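Ticket 42 – Zone lighting drops to minimum and will not recover from wall switch
Site: Noltwood, upper floor
Equipment: Okard lighting gateway, Provenen dimmable drivers, Kereama scheduling software
Opened: Thu 31 January
Priority: Normal
Status: Resolved, monitoring

Problem as reported

The ceiling lights in the east workroom drop to their lowest level during working hours. Pressing the wall switch up has no effect. Pressing it off and then on brings the lights back at the lowest level again. After a while they return to normal without anyone touching them. The west workroom and the corridor are on the same gateway and do not show the problem. Reporter says it happens on most days but not at a fixed time.

Reporter has already tried: switching the breaker off and on, replacing the battery in the wall switch, restarting the Kereama client on the office PC. The breaker restart brought the lights back to full once. The other two made no difference.

Entry – first response

Restarting the Kereama client has no effect on the lights. The schedule is stored on the gateway and runs whether or not the PC is on. Please leave the client closed for now, so that any level change in the gateway log can be put down to the schedule, the switch or the sensor.

Requested from site: export of the gateway log, export of the current schedule, firmware version of the gateway, and confirmation of which drivers are assigned to the east group.

Entry – reply from site

Log and schedule attached. Firmware is the version installed in September, when the gateway was replaced. East group has 9 drivers assigned, all showing online. There was no dimming problem that we know of before the gateway was replaced, but the old one had no daylight sensor connected.

Entry – log review

The log shows the east group being commanded from 100 percent to the minimum level in a single step. The command comes from the gateway itself. The wall switch presses are logged after it and are accepted, but each one is overwritten within a second by another command from the gateway. That matches what the reporter sees at the switch.

Nothing in the exported schedule calls for the minimum level during the day. The schedule is ruled out unless there is a second one stored that the client does not show. This has happened on gateways restored from a backup file. Site to confirm whether the September replacement was set up from a backup or by hand.

Driver fault is also unlikely. A failing driver affects one fixture, and it would not produce a command in the gateway log. The drivers are doing what they are told.

Entry – reply from site

Set up by hand, no backup used. We opened the schedule page on the gateway directly and there is only one schedule, same as the export.

Entry – sensor readings

Turned on extended logging for the daylight input and left it running over several working days. The sensor value goes from its normal daytime reading to the top of its range just before every drop. It stays there for the length of the event and then falls back. The gateway reads this as full daylight and dims the group as far as it is allowed to. With daylight mode set to "priority", the sensor also overrides the wall switch – this is the default on this firmware.

So there are two separate faults:

1. The sensor input reports full daylight when it should not.
2. The gateway gives the sensor priority over the switch.

The second can be fixed in settings. The first needs somebody on site to look at the sensor and its wiring.

Entry – site visit

Daylight mode changed from "priority" to "assist". In this mode a press on the wall switch holds until the next scheduled event. Tested by forcing the sensor input high from the service page. Lights dimmed, switch pressed up, lights went to 100 percent and stayed there. Part two is fixed.

Sensor lens is clean. The sensor is mounted where the drawing shows it, facing down, and is not in direct sun at the time of the visit.

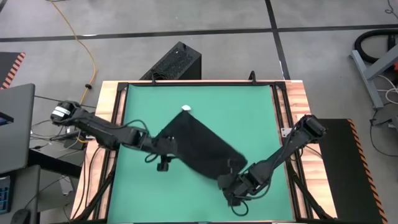
Worktable with green mat, black cloth held up between the two arms.

Opened the junction box above the ceiling tiles. The sensor cable is joined there to the longer run that goes back to the gateway. The shield is cut short on the sensor side and is not connected to anything. One of the signal conductors is under its screw terminal by the insulation, with only the tip of the copper making contact. Moving the conductor by hand sends the reading on the service page to the top of the range. Letting go brings it back.

The input on this gateway is pulled high when the circuit is open, so a broken connection looks the same as bright daylight. The manual mentions this in the wiring section but not under troubleshooting.

Work done: conductor stripped to the proper length and reterminated, shield joined through, strain relief added at the box entry. Moved the cable again with the lid off and with the lid on. Reading stayed steady both times.

The air duct next to the box has a loose hanger, and the cable was resting on it. Movement from the duct is a possible cause of the on-and-off pattern, but this was not tested. Cable is now clipped clear of the duct. The hanger has been reported to building maintenance under a separate ticket.

Entry – follow-up from site

No drops in the east workroom since the visit. One question – people say the lights now stay at full in the afternoon when they used to come down a little. Is that expected?

Entry – reply

Yes, if someone has pressed the switch up. In "assist" mode a manual level holds until the next schedule event, and the only afternoon event for the east group is the one at closing time. Add a midday event in Kereama with the action "return to auto" and daylight dimming will resume from there. Leave the level field blank, or the event will set a fixed level instead.

Do not change the mode back to "priority" to get the same effect.

Entry – site

Midday event added. Dimming comes back as described.

Open items

Extended logging is still on. It fills the gateway memory faster than normal logging and should be turned off when the ticket is closed.

The wiring drawing does not show the junction box. Updated drawing requested.

West workroom sensor is joined in the same way according to site, but that box has not been opened. Check the termination at the next service visit.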